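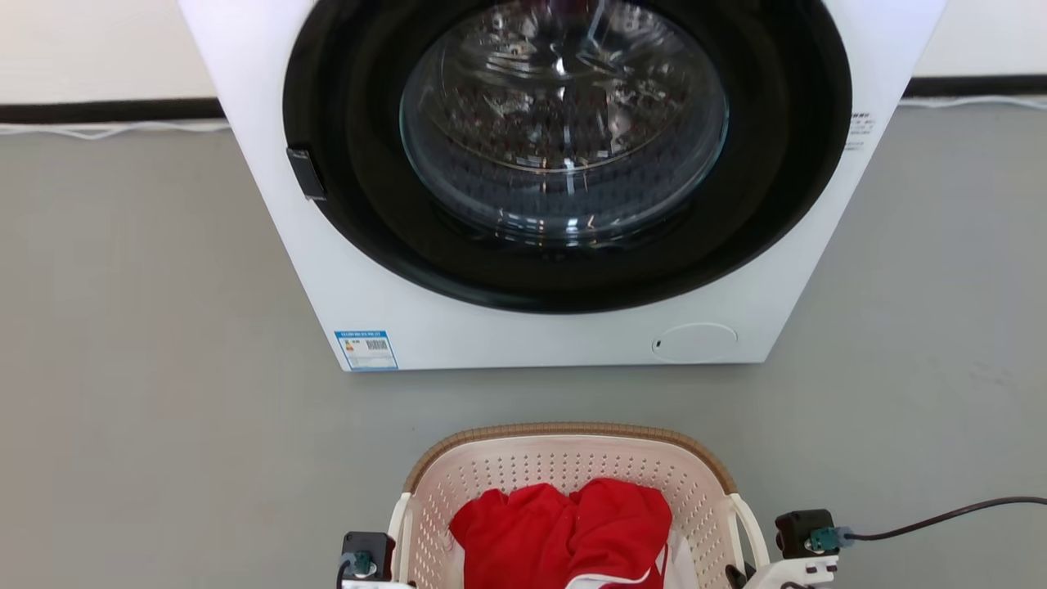 Microfibre release from household laundry remains the main subject of the Vestwood Filter Trial, and this report covers progress to the end of the second stage of work under the current grant. The first stage, which ended in January, dealt with recruitment and baseline sampling. The second has dealt with fitting filters and collecting the first full set of cartridges. All households in the trial use a front-loading washing machine of the common type, with a round glass door and a perforated stainless steel drum, and top loaders were left out at the design stage so that water volumes per wash would stay within a narrow range. Stage three is due to start on the dates given in the agreement.

Report date: March 22, 2025

1. Recruitment and fitting

The target of 200 households has been met. Homes were recruited in two districts, Vestwood and Filtstead, which are served by separate treatment plants. Each home received an external filter plumbed into the discharge line, a supply of numbered cartridges and a paper log sheet.

Fitting took longer than planned in Filtstead. Many of the laundries there are in older houses where the discharge hose runs straight into a floor drain, and the standard bracket could not be used. A floor-standing bracket was made up by Fladum, the filter supplier, and was charged at the same unit price. Fitting in Vestwood went ahead without changes to the method.

2. Sample collection

At the close of the stage, 1401 cartridges had been returned and logged. Of these, 418 have been dried, weighed and examined. The rest are in cold storage at the Bukhari laboratory and are being worked through in order of receipt.

Log sheets have been filled in more fully than we had allowed for. The most common gap is the fabric type entry, which many households leave blank for mixed loads. The sheet has been redrawn with a separate box for mixed loads and the new version went out with the latest cartridge delivery. Older sheets will be coded as "not stated" and will not be corrected after the fact.

3. Early results

Results from the cartridges examined so far should be treated as provisional. Three points can be reported.

Fibre mass per wash falls over the first few washes of a new garment and then levels off. This agrees with the bench tests carried out before the trial.

Wash temperature has a smaller effect than load size. Small loads release more fibre per kilogram of fabric than full loads, and the difference holds in both districts.

Filter bypass was found in a small number of units. The cause was lint build-up on the coarse screen ahead of the cartridge. Affected cartridges have been flagged and will be left out of the main analysis, though their weights will be reported in an appendix.

No comparison between the two treatment plants is possible yet. Sludge samples have been taken at both, but the Filtstead samples were held back for repeat digestion after a blank came up with a high fibre count. The repeat work is under way.

4. Budget

Spending is within the approved total. The laboratory line is under budget because weighing has run behind schedule, and this money will be needed in stage three. Travel is over budget by $500, owing to return visits in Filtstead. We ask for approval to cover this amount from the printing line, where the log sheets cost less than quoted. No other transfers are requested.

5. Risks

The main risk is the backlog at the laboratory. At the present rate, the stored cartridges would not be finished before the draft final report is due. A second drying oven has been ordered from within the equipment line, and drying is the step that limits throughput.

A lesser risk is loss of households over winter, when loads tend to be larger and cartridges need changing more often. Reminder cards will be sent with each delivery – the wording is attached as Appendix B.

6. Work planned for stage three

Clear the cartridge backlog and complete all weighing.
Finish repeat digestion of the Filtstead sludge samples.
Replace the coarse screen in all units with the wider mesh now supplied by Fladum.
Begin the analysis of fibre type by infrared methods, starting with the Vestwood samples.
Send a short summary of results to all households in the trial.

Appendix A (cartridge log) and Appendix B (reminder card) are supplied as separate files.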